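Istau Housing Cooperative
Minutes of the April general meeting, common room, 7:00 p.m.

1. Opening and quorum
The chair opened the meeting at 7:04 p.m. Quorum was confirmed from the sign-in sheet at 24 units present or by proxy. The agenda was adopted with one change: item 6 (bicycle storage) was moved to the next meeting pending a revised floor plan.

2. Minutes of the previous meeting
Approved with one correction. Under item 4, "east riser" should read "west riser."

3. Hot water supply
The building manager reported on the recirculation loop. Return temperature on the west riser remains below the design value on the top two floors. Fashola Mechanical inspected the loop and attributes the loss to a balancing valve that no longer holds its setting. The quoted price is $1,246 for replacement of the valve and rebalancing of both risers, parts and labor included. The work requires a shutdown of hot water from 9:00 a.m. to 2:00 p.m. on one working day.

A member asked whether the pump should be replaced at the same time. The building manager replied that the pump is within its rated service life and draws normal current.

Motion: to accept the Fashola quote. Carried, two abstentions.

4. Laundry room
The service contract with Hornanon ends in June. The contractor has offered a renewal on the same terms except for the call-out fee, which would be billed separately for visits outside business hours. Members noted that most faults in the past year were reported in the evening. The board will ask for a price with evening visits included and bring both versions to the next meeting.

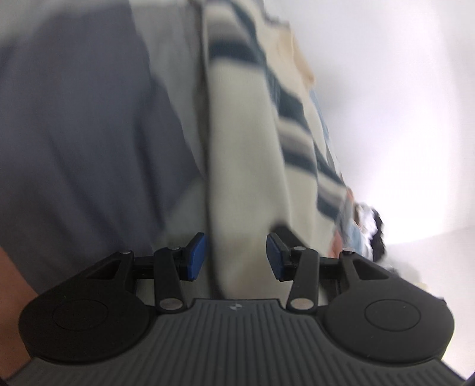

The exhaust duct was cleaned in March. Airflow at the outside vent is now acceptable, but the flexible section behind dryer 2 is crushed and should be replaced with rigid duct. The board may approve this from the maintenance budget, limit $400.

Booking sheet: slots remain at two hours. A proposal to extend the last evening slot to 10:30 p.m. was discussed. Units directly above the room objected on grounds of noise. Motion defeated, 9 in favor, 13 against, 2 abstaining.

5. Reserve account
The balance of the small works reserve stands at $3,487 before the expenditure approved under item 3. The monthly transfer is unchanged. A member requested that the statement show interest on a separate line. Agreed.

6. Deferred.

7. Other business
a) The Ima key system will be reprogrammed after the front door lock is changed. Old fobs will continue to open the side door only until they are exchanged at the office.
b) Recycling bins are to be kept clear of the meter cabinet.
c) The light on the third-floor landing was reported out again. Referred to the building manager for a check of the fixture and the timer relay.

8. Action items
Building manager: confirm shutdown date with Fashola and post notice in both entrances one week ahead.
Board: obtain second Hornanon price; approve duct work; revise statement layout.
Office: schedule for fob exchange.

Adjourned at 8:32 p.m. The date of the next meeting will be posted on the lobby board.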